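Herringbone and Chevron Floors: Your Questions, Our Answers

We get asked about pattern floors more than anything else at Barent, and we love it! There's something about those angled planks that makes people want to get down on their hands and knees and look. We've pulled together the questions that come up most in the Uswood showroom and in your emails. If yours is missing, drop us a line and we'll add it the next time we update the page (usually in October, when things calm down a bit).

What's the difference between herringbone and chevron?

It's all in the ends of the planks. In herringbone, every plank is a plain rectangle, and the end of one butts up against the side of the next, so you get a staggered, broken zigzag. In chevron, the ends are cut at an angle and meet point to point, so the zigzag runs in a clean V with a straight seam down the middle. People mix the two names up all the time, and so do plenty of catalogs. If you're not sure which one you have, find a spot where two planks meet and look at the corner. Square means herringbone, slanted means chevron.

Which one is easier to live with?

They're the same to live with, really. Cleaning, scratches, sunlight, furniture -- no difference. Chevron takes more care to install and usually wastes more wood at the walls, so the bill tends to come in higher. Once it's down, you treat it like any other wood floor.

Does a pattern floor work in a small room?

We think it's wonderful in a small room. A narrow hall with the points running toward the far door looks longer, and a little square study suddenly has something going on in it. The one thing we'd watch is plank size. Big, wide planks need some space before the eye picks up the pattern, so go narrower if the room is tight. Lay a few loose planks out on the floor and leave them there for a couple of days before you decide.

Why do people choose a pale finish?

Light, mostly! A pale tan floor bounces daylight back up into the room and sits happily next to white furniture, gray appliances, painted cabinets, almost anything. It's also kinder about dust than a very dark floor, where every bit of lint seems to glow. The trade-off is that dark marks show up more. Shoe rubber, grit, a dropped blob of coffee -- you'll see them, and you'll see them best late in the afternoon when the sun comes in low. 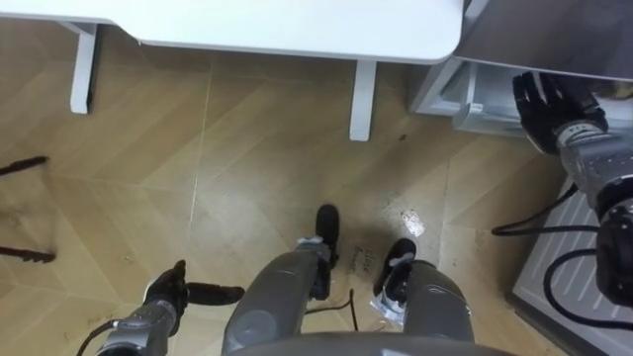

How do I get scuffs and dark specks off?

Start dry. Vacuum with the hard floor setting (brush roll off), going along the planks in one direction and then the other, so the bristles reach into the seams from both sides. A lot of specks are just grit and will be gone after that. For rubber scuffs, rub gently with a clean tennis ball or a dry microfiber cloth. If a mark hangs on, dampen the cloth with a little wood floor cleaner, work at it in small circles, and wipe the spot dry right away. Smudges that come back after cleaning are often old cleaner that was never wiped up properly. A second pass with a cloth dampened in plain water usually takes care of those.

Can I use a steam mop?

Please don't. Steam pushes heat and moisture into the seams, and a pattern floor has an awful lot of seams. A well-wrung flat mop does a lovely job and takes hardly any longer.

How often should I mop?

Less than you'd think. Every other week is fine for most homes, with vacuuming in between as needed. A kitchen or a workroom with people going in and out all day might want it weekly. We do our own showroom floor on Thursday before opening, and it stays good until the next one.

What about table legs and chairs?

Felt pads under everything that moves, and we mean everything. The stick-on kind is fine as long as you check it now and then, as felt picks up grit and turns into sandpaper over time. Peel off the old pads, wipe the foot of the leg with rubbing alcohol, let it dry, and put on new ones. For a heavy table that stays put, a pad still helps, because even a big table gets nudged. Thin metal legs need a wide pad or a cup to spread the load, or they can leave small round dents.

I have storage on wheels that tucks under my desk. Is that a problem?

It depends on the wheels. Hard plastic casters will leave tracks on softer wood if you roll the unit along the same path every day. Swap them for soft rubber or polyurethane ones marked safe for wood floors. They're cheap, they usually just push into the same socket, and they're so much quieter! If the unit rarely moves, you can skip the casters altogether and use felt.

How do I keep cords from making a mess of the floor?

Cords don't hurt a finished floor by lying on it, but they catch dust and make vacuuming miserable. Run them up the back of the table leg with hook-and-loop straps, or along the baseboard in a cord channel. Avoid taping them straight to the planks. Strong tape can lift the finish when you pull it up, and the glue that stays behind is a sticky magnet for dirt.

Should the zigzag line up with my furniture?

Only if it makes you happy. The pattern should line up with the room: the longest wall, the main window or the door you come in by. Furniture gets moved, and a straight table edge over a slanted floor looks great anyway. We've had customers turn a desk 45 degrees to follow the planks, and then turn it back a week later.

Can one damaged plank be replaced?

In most cases it can, and it's a fun job to watch. The fitter cuts the bad plank out from the middle, cleans up the edges, trims the tongue off a new one and glues it in. The new plank may look a touch brighter at first. Keep a box of spares from your original order somewhere dry and indoors. We can't tell you how many times a leftover box has saved the day, and an exact match gets hard to find once a line is discontinued.

How much extra should I order?

For herringbone we suggest 10 percent over the floor area, and for chevron 15. So a 188-square-foot room in herringbone comes out to just under 207 square feet. For a 455-square-foot open kitchen and living area, you'd want a little over 500. Round up to the next full box, and whatever is left becomes your spares.

Do you do larger jobs?

We do! Anything more than 1000 square feet goes through our Bamham warehouse, and it helps to have a floor plan ready when you write to us. A rough sketch with measurements is fine, as long as it shows doors and anything built in.

Do you recommend a particular cleaner?

We use Haddad floor soap in the showroom and we like it, but any pH-neutral cleaner made for finished wood will do the job. Skip vinegar, oil soaps and anything that promises a shine. Those leave a film, and on a pale floor the film shows every footprint.

Can I see the patterns before I order?

Come on over! Both patterns are laid full size in Uswood, with shoes welcome, and you can take home up to 2 sample boards at a time. Bring a cabinet door or a scrap of your rug if you have one handy. Boards are due back within two weeks, and you can leave them at the front desk.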